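**Re: Corner counter is cracked, replace it or live with it?**

**dakent_flats** – 2022-12-09
Rental unit, small L-shaped kitchen. The counter is white with grey veins and it has several cracks. I have 200 set aside for the kitchen this winter and that has to cover everything, sealant included. The shop at Giltitari quoted 161 for a cut-to-size top, without delivery and without anyone to fit it. Tenants are happy with the rest of the kitchen. Is a filler repair worth doing or am I wasting a weekend?

**mortarboard7**
Filler. I did mine in April with a two-part stone filler and the repair is still flat. Clean the crack out with a blade, vacuum it, tape both sides, fill it a little proud and scrape it back once it cures. The color match on white is never perfect but the veining hides a lot.

**plainsaw**
I disagree. Cracks in a corner usually mean the cabinets under it have moved. Fill them and they open again next to the filler. Pull everything out of the corner cabinet and put a level across the rails before you buy anything.

**mortarboard7**
They can mean that. They can also mean someone put a hot pot down next to the stove for ten years. Level first, sure, but don't talk the guy into new cabinets.

**plainsaw**
I said check the rails. That costs zero.

**dakent_flats**
Checked them last night. The left run is fine. The window side drops a little toward the sink, maybe the thickness of a coin. The door on that side has always rubbed, so I guess that explains the door too.

**soriano_k**
Shim it before you fill, then. And do the back joint at the same time. I had a kitchen like this where water got behind the counter near the sink and the back rail was soft by the time I looked.

What do you have on the joint now? Mine looks like this, stove on one side and the sink on the other:

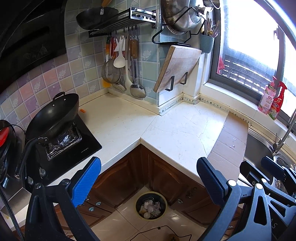 My cracks are older than yours, I think, and I never replaced the top. I put cardboard down whenever I work near the sink so grit doesn't get dragged over the surface, and I line the burner with foil so there's less scrubbing. The pastel tiles stay, my wife likes the flowers.

**plainsaw**
Foil around a gas burner is a bad habit. It can block the air and mess up the flame. Take it off.

**soriano_k**
Been doing it for 9 years, but fair enough, I'll look into it.

**mortarboard7**
plainsaw is right on that one. Wash the pan supports in the sink once a week and you don't need the foil.

**dakent_flats**
Back to my joint. It's old silicone, peeling by the sink, okay everywhere else. Can I patch just that part?

**urnix**
No. New silicone doesn't stick to old silicone. Cut the whole line out, wipe it with alcohol, let it dry overnight, then run one bead from end to end. A patch will lift within a couple of months.

**mortarboard7**
Agree with urnix. Shim, fill, scrape, then silicone last.

**dakent_flats**
Okay, going with the shim and the filler. If the cracks come back I'll order the new top. Does anyone know if the filler can go on in a cold kitchen? The heating is off until the tenants get back.

**urnix**
Read the tub, most of them give a minimum temperature. I'd put a heater in there the night before.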